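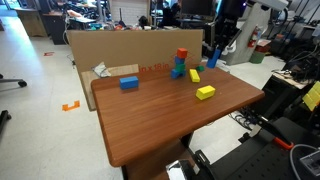

샹탈 샤르보노 님께

안녕하세요, 지난번 보고서를 보내고 나서 답장으로 "다음엔 좀 더 편하게 써 주세요"라고 하셔서 정말 편하게 씁니다. 너무 편하다 싶으면 말씀해 주세요! 기준일은 2019년 6월 18일이고, 4월에 드린 보고 이후의 일을 적었습니다.

먼저 구술 채록부터요. 랄트홀름 방언 어휘 수집은 표제어가 3,376개가 됐습니다. 4월 보고 때보다 712개 늘었어요. 제가 제일 신난 건 숫자보다 내용인데, 그동안 거의 비어 있던 날씨와 바닷일 쪽 낱말이 한꺼번에 들어왔습니다. 안개만 해도 아침에 물 위로 낮게 깔리는 것, 산에서 내려오는 것, 배에서 볼 때만 쓰는 말이 다 따로 있더라고요. 표준어 사전에는 그냥 '안개' 하나로 올라가 있던 것들입니다. 뜻풀이를 쓰려고 앉으면 한나절이 훌쩍 가요.

제보자는 지금까지 53분입니다. 원래 계획서에는 나이대를 고르게 맞추겠다고 썼는데, 이건 아직 못 지켰습니다. 연세 있으신 분들은 소개에 소개를 거쳐 계속 이어지는데 젊은 분들이 잘 안 나오세요. "저는 사투리 안 써요" 하시고는 전화로 어머니랑 통화하실 때 보면 쓰시거든요. (녹음기를 들이밀 수도 없고 옆에서 발만 동동 굴렀습니다.) 그래서 면담 방식을 바꿔 보려고 해요. 낱말을 직접 묻지 않고 어릴 때 하던 놀이나 학교 가던 길 이야기를 해 달라고 부탁하는 겁니다. 두 분께 이렇게 해 봤는데 말이 훨씬 자연스럽게 나왔습니다. 표본이 둘이라 큰소리는 못 치겠고, 다음 분기에 제대로 해 보고 말씀드릴게요.

전사 작업은 솔직히 밀려 있습니다. 녹음이 들어오는 속도를 받아 적는 속도가 못 따라가요. 포렐 마을 쪽 녹음은 초벌 전사까지 끝났고, 알라르콘 쪽은 절반쯤에서 멈춰 있습니다. 멈춘 이유는 표기 때문이에요. 알라르콘 어르신들은 낱말 끝의 모음을 아주 짧게, 거의 숨소리처럼 내시는데, 이걸 적을지 말지를 두고 이반 크라우추크 씨와 제가 의견이 갈렸습니다. 이반 씨는 적어야 한다는 쪽, 저는 사전 이용자가 헷갈릴 테니 빼자는 쪽이었고요. 메일이 꽤 길게 오갔습니다. 결국 전사본에는 적고 표제어에서는 빼되 발음란에 표시하기로 했어요. 결정하고 나니 왜 진작 이렇게 안 했나 싶은데, 이미 끝낸 포렐 녹음도 같은 기준으로 다시 훑어야 해서 일이 늘었습니다. 8월 말이면 둘 다 정리될 것 같아요.

편집 프로그램은 젠드스카로 완전히 옮겼습니다. 예전에는 표 파일을 여러 개 열어 놓고 쓰다 보니 같은 낱말이 철자만 다르게 두 번 올라가는 일이 잦았어요. 옮기면서 중복을 꽤 걷어냈고, 위에 적은 표제어 수는 걷어낸 뒤의 숫자입니다. 다만 예문과 녹음 구간을 연결하는 부분은 아직 손으로 하나씩 합니다. 자동으로 되는 줄 알고 계획서에 그렇게 적었는데 제가 설명서를 잘못 읽었더라고요. 죄송합니다. 일정표에서 이 항목은 한 분기 뒤로 미뤘으면 합니다.

돈 이야기도 해야겠지요. 전체로는 예산 안에 있습니다. 교통비가 예상보다 많이 나갔는데, 포렐로 가는 버스가 봄에 노선이 줄면서 차를 빌려야 했던 날이 많았어요. 반대로 장비비는 남았습니다. 녹음기를 새로 사려고 잡아 두었던 돈인데, 지금 쓰는 것이 아직 멀쩡해서 외장 마이크만 바꿨습니다. 바람 소리가 확 줄어서 전사하는 사람들이 제일 좋아해요. 장비비에서 남은 금액을 교통비로 돌려도 될지 여쭙고 싶습니다. 필요한 서식이 있으면 알려 주세요. 영수증은 항목별로 묶어서 따로 보내 드릴게요.

동의서 양식도 고쳤습니다. 예전 양식은 녹음 공개 여부를 예, 아니요로만 묻게 되어 있었는데, "낱말은 실어도 되지만 내 목소리는 싫다"고 하시는 분들이 계셨어요. 충분히 그러실 만하지요. 그래서 글로만 공개, 연구자에게만 음성 공개, 모두 공개 중에서 고르실 수 있게 나누었습니다. 이미 서명하신 분들께도 다시 여쭙는 중이라 시간이 조금 걸립니다. 답을 못 받은 녹음은 그때까지 공개 목록에서 빼 둡니다.

4월 말에 연 마을 낭독회 이야기를 빼먹을 뻔했네요! 채록한 이야기 가운데 몇 편을 골라 제보자분들이 직접 읽으시는 자리였어요. 저는 조용한 행사를 생각했는데 중간부터 객석에서 "그 말은 그렇게 안 해, 우리 동네에선 이렇게 했어" 하는 말이 나오기 시작하더니 나중에는 아예 토론이 됐습니다. 급하게 받아 적은 종이가 한 뭉치였고, 거기서 건진 낱말 상당수가 이번 증가분에 들어 있습니다. 원래 계획에 없던 행사지만 가을에 한 번 더 하고 싶어요. 다음에는 처음부터 객석 쪽에도 마이크를 두려고 합니다.

다음 분기에 할 일은 알라르콘 전사 마무리, 바닷일 어휘 뜻풀이 초고, 그리고 젊은 제보자 면담입니다. 시험판 소책자는 표기 문제가 다 정리된 다음에 조판에 넘길 생각이라 날짜를 아직 못 박지 못했어요. 부엌 살림과 음식 쪽 낱말부터 묶으려고 하는데, 혹시 재단에서 먼저 보고 싶은 분야가 있으시면 순서를 바꿀 수 있습니다.

교통비 건은 다음 포렐 방문 전에 답을 주시면 차를 미리 예약할 수 있어서 큰 도움이 됩니다. 동의서 새 양식과 뜻풀이 견본은 이반 씨가 따로 메일로 보내 드리기로 했어요. 견본 중에 안개 항목은 꼭 한번 읽어 봐 주세요.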